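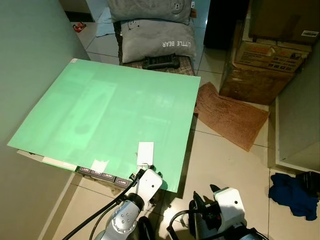
Right, so I've got to put numbers in for next year's kit by the end of June and I'm stuck between a second two-arm setup from Laltell or spending the lot on spare grippers and cables for the one we run now. The low table with the big pale green board on it is what we work off, and the board is nearly as much of a headache as the arms, because it's shiny and you get those bright patches of glare right across the middle. So do I budget for a matt board as well? Lulgate quoted me 206 for one cut to size, before delivery!

prata_fan
Matt board first, no question. We lost 2 months blaming our cameras when it was the worktop all along.

Edmund Piątek
Disagree a bit. A roll of matt vinyl costs next to nothing and you can peel it off when it gets scruffy (ours did, quickly). I'd put the money into grippers. We went through 7 fingers last year and Vudstead took ages to send more.

prata_fan
Vinyl bubbles though. Tried it, hated it.

Edmund Piątek
Only if you rush it, mate.

mossy_kettle
What about cables? I can see one looping down from the left wrist and I'd want a few spares of that before I even thought about a second pair of arms. Also ask Laltell about lead times, mine was some 8 weeks.

original poster
Hadn't thought about lead times, cheers. Vinyl and cables going in, grippers if there's anything left. Still want the second pair!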